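Grekberg Amari Roadster - Owner's Guide
Section 6: Storing the car and returning it to service

Read this section before parking the car for more than 30 days. It applies to cars with the soft top and to cars with the removable hard panel. For storage of less than 30 days, connect the battery maintainer (step 5) and skip the rest.

Before storage

1. Wash and dry the car, including the wheel wells. Take the car for a short drive after washing so the brake discs are dry when you park it.

2. Fill the tank with fresh premium fuel and add a stabilizer in the amount given on its label. Run the engine for ten minutes with the car outdoors.

3. Change the oil and filter if the last change was more than 300 miles ago.

4. Inflate the tires to the storage pressure printed on the driver's door label. Do not go over the maximum pressure molded into the sidewall.

CAUTION: Storage pressure is for a parked car only. Handling and braking are poor at this setting.

5. Open the trunk, lift the carpet on the right side and plug the battery maintainer into the gray socket. Close the trunk with the cable in the notch in the seal. Do not use a fast charger on this socket.

6. Put the car in first gear, chock both rear wheels and release the parking brake. A parking brake left on for months can stick to the discs.
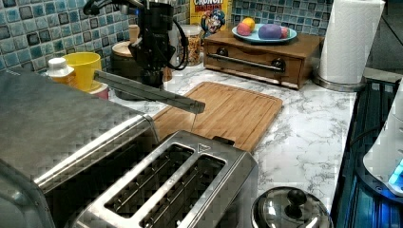
7. Leave the soft top up and latched. A folded top will hold its creases and the rear window may crack in cold weather. On hard panel cars, leave the panel fitted and open each side window by the width of a finger.

8. Fit the indoor cover once the engine and exhaust are cold.

Note: Cars up to chassis number 347 have no gray socket. Connect the maintainer at the battery terminals, red lead first. The Rorkside socket kit can be fitted later by a dealer.

Returning to service

1. Remove the cover and chocks. Look under the car for fluid leaks and check the air intakes for nests.

2. Unplug the maintainer and stow the cable.

3. Set the tires to normal road pressure while they are cold.

4. Check the oil, coolant and brake fluid levels. Press the brake pedal several times. It should feel firm.

WARNING: If the pedal is soft or sinks to the floor, do not drive the car. Call your dealer.

5. Start the engine outdoors and let it idle for 2 minutes. Some valve noise is normal at first - if it continues after that, switch off and check the oil again.

6. Drive slowly for the first few miles and brake gently to clear surface rust from the discs.

The tire pressure light may stay on until the car has been driven for ten minutes. If it does not go out, see Section 9.

Section revised November 8, 2023. Technical editor: Wubit Gashaw.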